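식기 정리 공정 자동화에 따른 현장 업무 수행 안내

적용 대상: 케미슬리 생활지원사업장 식기 정리 담당자 및 교대 책임자
시행일: 2024년 12월 2일

1. 목적

본 안내는 식기 정리 공정에 자동화 설비 ‘이리아(Iria)’를 도입함에 따라 담당자의 업무 범위와 작업 순서가 어떻게 달라지는지를 정하고, 교대조마다 동일한 방식으로 작업이 이루어지도록 하기 위하여 작성되었다. 설비의 내부 구조와 정비 절차는 별도의 정비 지침에 따른다.

2. 달라지는 업무

종전에는 담당자가 세척이 끝난 수저와 조리도구를 손으로 분류하여 수저통에 꽂고, 이를 다시 보관대로 옮겼다. 시행일 이후 분류와 꽂기는 설비가 맡으며, 담당자는 다음 업무를 수행한다.

가. 투입 전 식기 상태 확인
나. 수저통 배치 및 기준 위치 점검
다. 설비가 보류한 식기의 판정
라. 작업 일지 기록

담당자 정원에는 변동이 없다. 손목을 반복하여 쓰는 작업이 줄어드는 대신 확인과 판정에 드는 시간이 늘어나므로, 판정 업무는 한 사람이 두 시간을 넘겨 연속으로 맡지 않도록 한다. 교대표는 마리베스 카브레라 교대 책임자가 작성하며, 변경을 원하는 담당자는 전날 근무 종료 전까지 신청한다.

3. 작업 전 준비

3.1 작업대 위의 물기를 닦고, 식탁보를 사용하는 작업대에서는 주름이 남지 않도록 네 모서리를 당겨 편다.

3.2 수저통을 작업대의 기준 위치에 놓는다. 물받이가 본체에 제대로 끼워졌는지 확인하고, 흔들림이 있으면 다시 끼운다.

3.3 수저통의 구멍 난 면이 작업자 쪽을 향하도록 한다. 방향이 틀어진 상태에서는 시작 단추를 누르지 않는다.

3.4 집게 안쪽의 패드를 마른 천으로 닦는다. 패드가 들뜨거나 갈라졌으면 사용을 중지하고 교대 책임자에게 알린다.

4. 투입과 운전

4.1 식기는 종류를 섞어 투입하여도 된다. 다만 칼은 담당자가 직접 꽂으며, 반드시 설비가 정지한 상태에서 작업한다.

4.2 한 차례에 투입하는 식기는 113점을 넘지 않도록 한다. 초과분은 다음 차례로 넘긴다.

4.3 운전 중에는 표시선 안쪽으로 손을 넣지 않는다. 식기가 떨어진 경우에도 먼저 정지 단추를 누르고, 표시등이 꺼진 것을 확인한 뒤 줍는다.

4.4 누적 운전이 3,000회에 이르면 화면에 점검 알림이 나타난다. 알림을 임의로 해제하지 말고 정비 담당 비르힐리오 부에나벤투라에게 연락한다.

5. 보류 식기의 판정

설비는 종류를 판별하지 못한 식기를 보류함에 내려놓는다. 시범 운영 기간에 발생한 보류는 모두 847건이었으며, 길이가 다른 젓가락과 손잡이만 드러난 조리도구에서 자주 발생하였다. 담당자는 보류된 식기를 하나씩 확인하여 재투입, 직접 정리, 폐기 가운데 하나로 판정한다.

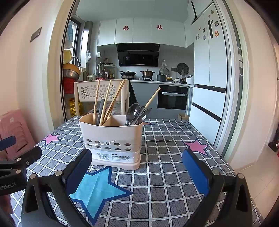

케미슬리 생활지원사업장 작업전환지원팀

나무젓가락은 꽂힌 각도가 제각각이어서 서로 겹쳐 보이기 쉽다. 사진의 수저통에서도 왼쪽 칸의 젓가락 네 개가 서로 다른 방향으로 기울어 있고, 그 사이로 짙은 회색 뒤집개 손잡이가 올라와 있다. 오른쪽 칸에는 금속 숟가락과 칼, 긴 나무젓가락이 함께 꽂혀 있다. 이와 같은 혼합 배치를 정리할 때에는 담당자가 칼을 먼저 빼낸 다음 긴 젓가락, 숟가락의 순서로 꺼낸다.

끝이 갈라졌거나 표면이 거칠어진 나무젓가락은 폐기로 판정한다. 뒤집개는 손잡이와 날의 연결부를 확인하여 이상이 없으면 직접 정리한다. 판단이 어려운 식기는 보류함에 그대로 두고 교대 책임자의 확인을 받는다.

6. 기록

작업 일지에는 투입 횟수, 보류 건수, 판정 결과, 정지 사유를 적는다. 기록은 공정 개선에만 사용하며, 개인별 작업 속도를 비교하거나 근무 평정에 반영하는 자료로 쓰지 않는다. 이 원칙은 로스비타 호프슈테터 사업장장과 담당자 대표 러블리 카스티요가 합의한 사항이다.

7. 교육 및 문의

담당자는 단독 작업에 앞서 19분 분량의 안전 영상을 시청하고, 교대 책임자의 입회 아래 한 차례 이상 실습하여야 한다. 실습 확인서는 작업전환지원팀에 제출한다. 틸컴 분소의 담당자에 대한 교육은 내년 2월에 실시하며, 그때까지 분소에서는 종전의 수작업 절차를 유지한다.

업무 변경에 관한 의견이나 신체적 불편 사항은 작업전환지원팀 칼키단 웁셰트에게 서면 또는 구두로 제출할 수 있다.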